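Home Teams Classes Open Lab Calendar Join Contact
Search this site Enter keywords Go

Rureo Student Robotics: Call for New Members, Fall Term

Posted 8/7/25

Rureo is looking for students to join the Lakura project this fall, and we would love to hear from you even if the closest you have come to a robot is a vacuum cleaner that gets stuck under the couch. We are the student robotics club at Wendiven College, we meet in the big ground floor room in Khalaf Hall, and we have more good work than we have hands. If you like figuring out why a thing doesn't do what you told it to do, please keep reading!

What Lakura is

Lakura is our long-running project on everyday grasping. We take things that people pick up and move without thinking - handles, baskets, jars, door levers, tote bags - and try to get a robot arm to take hold of them properly and let go of them properly. Letting go is harder than it sounds. Last year's team spent most of a month on a coffee mug that kept following the gripper back up into the air, and they were so happy on the day it stayed on the shelf that the mug now has its own spot in the display case by the stairs.

The project ends each year with a show day at the end of spring term, where families, neighbors and anyone who wanders in from the street can bring an object and ask the robot to try it. The teams don't know what will come through the door. It's the best day of our year and also the loudest. Between now and then there is a small internal competition, the Shelf Round, with a list of objects everyone knows in advance, so you get a chance to see your own code run in front of people before the stakes get higher.

You can also take Lakura for class credit. Students who sign up that way keep a lab notebook and give a short talk at the end of term. Everybody else is welcome to give a talk too, and most people end up wanting to.

Who we are looking for

We are filling 7 places on the project team, spread over the jobs below. Any major, any year. If you can't decide which one is yours, say so on the form and we will find out together in the first weeks.

Gripper and mechanical. You will be working on fingers, fingertips, linkages and the many screws that hold them together. You'll print parts, try them, break them and print them again. It helps if you like working with your hands and don't mind picking up a small screw from the floor for the fifth time in one afternoon. Knowing a drawing program is nice but we teach it from zero.

Vision. Our arms look at the world through small cameras, and somebody has to turn what they see into something the arm can use. Shiny surfaces are our old enemy here. So are ceiling lights. If you have written a little Python, you have enough to start.

Motion and control. This group plans how the arm gets to an object, how fast it closes, and when it should give up and back off. You should be comfortable with some math, or at least willing to get comfortable (the whiteboard is large and the people in front of it are patient).

Data and testing. In some ways this is the heart of the project. You run trials, write down what happened, label the results and tell the rest of us the truth about how well our stuff works. A full test set for one object is 100 grasps, and a careful tester notices things in there that no one else does, like the time all the failures turned out to be in the hour when the sun came across the table. We have a real soft spot for people who write good notes.

Electronics and wiring. Boards, power supplies, emergency stops, connectors, and cables, cables, cables. If you are the person in your family who labels the box of chargers, we want you very badly.

Show day and outreach. We need people who can talk to a seven-year-old and to a retired machinist in the same ten minutes and have both of them walk away interested. You'll plan the layout, make the signs, write the posts for this site and help run school visits. You will also learn to drive the arm, whether you meant to or not.

What the work is like

Team sessions are on Tuesday evenings and go for 2 hours, sometimes a bit longer if something is finally working and people don't want to leave. Outside of that the room is open to members who have done the safety training, and the smaller groups pick their own times. Please be realistic about your schedule. We would much prefer someone who comes every week and leaves on time over someone who gives us their whole life in September and disappears at midterms.

New members start with the safety training and then a few weeks of what we call rotations, where you sit with each group for one session. You'll drive an arm by hand on your very first rotation. You'll probably knock something over. We keep a box of objects that are already chipped, dented or glued back together just for this, so relax and have fun with it.

After rotations you join a group and get paired with someone who was on the project last year. The pairs share a bench and a task, and the task is a real one. We don't hand out practice problems that go in a drawer. If your fingertip pad grips better than the old one, it goes on the arm, and your name goes next to it in the parts log.

What you get out of it

You get a lot of time with equipment that most students only see through a window. You get to work on something long enough to be wrong about it and then be right about it, and that's a different feeling from turning in homework. Former members have told us the parts log was the thing they ended up talking about in job interviews, more than any class. There is also food on session nights. It's usually soup.

There is no membership fee. The club has $300 set aside this term for parts that new members ask for themselves, and the only rule is that you have to explain to the group in plain words what you want to try. A guess is fine as a reason. We have bought some very odd rubber that way and one kind of it is now on every fingertip we use.

What you'll need

Closed-toe shoes in the lab, hair tied back if it's long, and no dangling sleeves or lanyards near the arms. A laptop is useful but we have loaners. You do need to be enrolled at Wendiven or at one of the high schools in our partner program, and high school students need a signed form from a parent or guardian.

If you use a wheelchair, have low vision, or need something set up differently, tell us on the form or just mention it when you come by. The benches can be raised and lowered, and the arms can be driven from a keyboard, a game controller or a big-button panel that one of our own members built two years ago and still gets thank-you notes for.

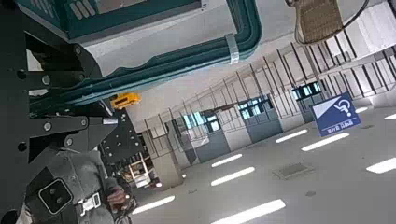
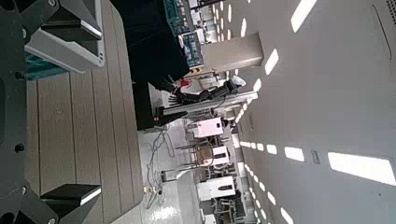 Handles are going to be the big theme for the gripper group this fall, and we want new people in on it from the start. A handle sounds like the easiest thing in the world to grab until you try a few. The teal one in the first picture is a good example of what makes them interesting: it's a thick tube, it's ridged along its length, it shines under the lights, and it turns a sharp corner right where you might like to put a finger. So do you go for the straight part or the bend? How hard do you squeeze something with ridges? Should the gripper come in square to the tube or at an angle? We have opinions about all of these and not nearly enough test results, and we'd be thrilled to have yours. The group would also like to run the same questions on a hand with jointed fingers, like the black one on the aluminum rail frame in the second picture, and compare it with a plain two-finger gripper on the same list of objects. Someone is going to get a great end-of-term talk out of that comparison and it could easily be you!

How to apply

Use the form under Join in the menu. It asks for your name, your year, which jobs sound good to you, and a few sentences on something you have made, fixed or taken apart. It doesn't have to be a robot. We've had wonderful answers about bicycles, a dollhouse, sourdough, a spreadsheet for a soccer team and a clock that never did run again. Please don't send a résumé, we won't know what to do with it.

We read every form as it comes in and write back to everyone. After that we'll invite you to come see the room and meet the people you'd be working with. It's a conversation more than an interview, and you should bring questions for us too. Places are offered in September, once the term has started and everybody knows their class schedule.

If the project team fills up before we get to you, there is still the open lab, which runs all term and has no limit on places. Open lab members do the same safety training, use the small arms and can enter the Shelf Round with their own team. Several people on this year's project started exactly that way.

Want to look around first? Come by Khalaf Hall on any session night once classes begin. Use the ramp entrance on the parking lot side, follow the noise, and ask anyone with a screwdriver to show you where the soup is.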